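4. Instalación de los sensores de humedad en despensas y armarios

Este apartado describe la colocación y la puesta en servicio de los sensores ambientales Wateck en despensas domésticas, trasteros y armarios de almacenamiento. Se supone que la central Peng ya está instalada y conectada a la red eléctrica conforme al apartado 3. La instalación en cámaras frigoríficas se trata en un anexo independiente.

4.1 Antes de empezar

Compruebe que dispone de los siguientes elementos:

— sensor Wateck con su pila de botón
— base adhesiva
— paño seco que no deje pelusa
— teléfono o tableta con la aplicación Sketo instalada
— la hoja de registro que acompaña a la garantía de Idley

ATENCIÓN: la pila de botón puede causar lesiones graves en caso de ingestión. Manténgala fuera del alcance de los niños durante todo el proceso, incluido el momento en que se retira la pila usada.

4.2 Elección del lugar

La humedad no se reparte por igual en un armario. Las zonas próximas a un muro exterior, a una tubería o al suelo suelen registrar valores más altos que el resto, y un sensor situado junto a la puerta refleja sobre todo el aire de la habitación.

1. Elija un compartimento de altura intermedia. En muebles con varias baldas, evite la más baja salvo que desee vigilar precisamente una filtración.

2. Reserve el sitio del sensor en la parte posterior del compartimento, separado de las esquinas.

3. Verifique que el panel trasero esté seco y firme al tacto. No instale el sensor sobre madera hinchada, pintura desconchada o restos de adhesivo anterior.

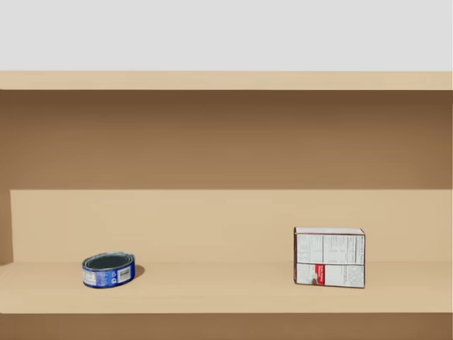

En una consulta recibida por el servicio técnico se planteaba si no sería preferible fijar el sensor en la cara inferior de la balda de arriba, donde no estorba al colocar los envases y queda a salvo de golpes. El sensor admite esa posición, siempre que las ranuras de ventilación queden libres y orientadas hacia el interior del compartimento. La misma consulta advertía de que la lectura era algo más alta que en el panel trasero; esa diferencia es normal y no indica avería.

NOTA: en muebles sin panel trasero, el sensor puede apoyarse directamente sobre la balda. En ese caso no utilice la base adhesiva.

4.3 Colocación de la pila y fijación

1. Gire la tapa posterior en sentido contrario a las agujas del reloj hasta que se detenga.

2. Introduzca la pila con el polo positivo hacia arriba. El indicador parpadeará en verde.

3. Cierre la tapa. Si el indicador parpadea en rojo, extraiga la pila, espere un minuto y repita la operación.

4. Limpie la superficie elegida con el paño seco. No emplee disolventes ni limpiadores con silicona.

5. Retire el protector de la base adhesiva y presione con firmeza. Espere 5 minutos antes de encajar el sensor.

El adhesivo alcanza su resistencia completa al día siguiente. Hasta entonces, procure no mover el mueble.

4.4 Emparejamiento con la central

1. Abra la aplicación Sketo y seleccione Dispositivos — Añadir sensor.

2. Cuando se solicite el código de familia, escriba 2055. El código es común a todos los sensores de humedad de esta serie y figura también en el interior de la tapa.

3. Mantenga pulsado el botón lateral del sensor hasta oír un tono.

4. Asigne un nombre al sensor. Se recomienda indicar la estancia y la balda, por ejemplo «Despensa, superior». Los nombres demasiado generales dificultan la lectura de los avisos cuando hay varios sensores en la vivienda.

5. Pulse Finalizar y deje el mueble cerrado durante una hora. Las lecturas obtenidas antes de ese plazo no deben tenerse en cuenta.

Si la pantalla muestra el aviso 191, la central no recibe señal suficiente. Acerque la central al mueble o retire los objetos metálicos de gran tamaño que se encuentren entre ambos. El aviso desaparece por sí solo al restablecerse la comunicación.

4.5 Disposición de los alimentos

El sensor mide el aire que lo rodea. Una balda repleta, con los envases pegados al fondo, impide que el aire circule y da lugar a lecturas poco representativas. Al volver a llenar el mueble:

— Deje un espacio libre alrededor del sensor.
— Coloque los envases de cartón lejos de los muros exteriores. El cartón absorbe humedad y puede deteriorarse aunque el contenido esté protegido por una bolsa interior.
— Revise los bordes de las latas en busca de óxido. Una lata abombada o con fugas debe desecharse sin abrir.
— Guarde la harina, el arroz y las legumbres en recipientes con cierre hermético. 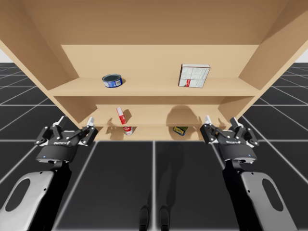
Figura 2. Lata y caja de cartón sobre la misma balda.

Los productos de limpieza no deben compartir compartimento con el sensor. Los vapores de lejía y amoníaco dañan de forma irreversible el elemento de medida, y este daño no está cubierto por la garantía.

4.6 Ajuste de los avisos

De fábrica, la aplicación envía un aviso cuando la humedad relativa se mantiene por encima del 70 % durante tres horas seguidas. Para modificar este valor:

1. Toque el nombre del sensor y abra Umbrales.

2. Desplace el control hasta el valor deseado.

3. Elija si el aviso debe recibirse también por la noche. La opción está desactivada de forma predeterminada.

4. Confirme con Guardar. La central tarda unos instantes en aplicar el cambio.

En zonas costeras es habitual que el umbral de fábrica se supere en otoño sin que exista ningún problema en el mueble. Antes de elevarlo, ventile la estancia a diario durante una semana y compare las lecturas. Si el valor no desciende, conviene descartar una condensación en el muro o una fuga.

4.7 Limpieza periódica del compartimento

Vacíe el compartimento al menos dos veces al año. Pase un paño ligeramente humedecido por la balda y los paneles laterales, y seque después toda la superficie. Preste especial atención a la unión entre la balda y el fondo, donde se acumulan restos que atraen a los insectos.

No pulverice ningún líquido sobre el sensor. Si necesita retirarlo, sujételo por los lados y deslícelo hacia arriba; la base permanece fija en el panel. 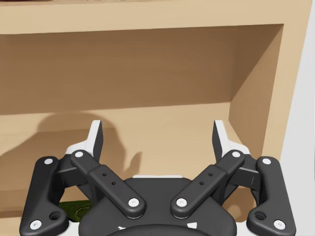
4.8 Sustitución de la pila

La aplicación muestra el símbolo de pila baja con varias semanas de antelación. Utilice siempre una pila del mismo tipo que la original. Tras el cambio, el sensor conserva su nombre y sus umbrales, de modo que no es preciso repetir el emparejamiento.

Deposite la pila agotada en un punto de recogida autorizado.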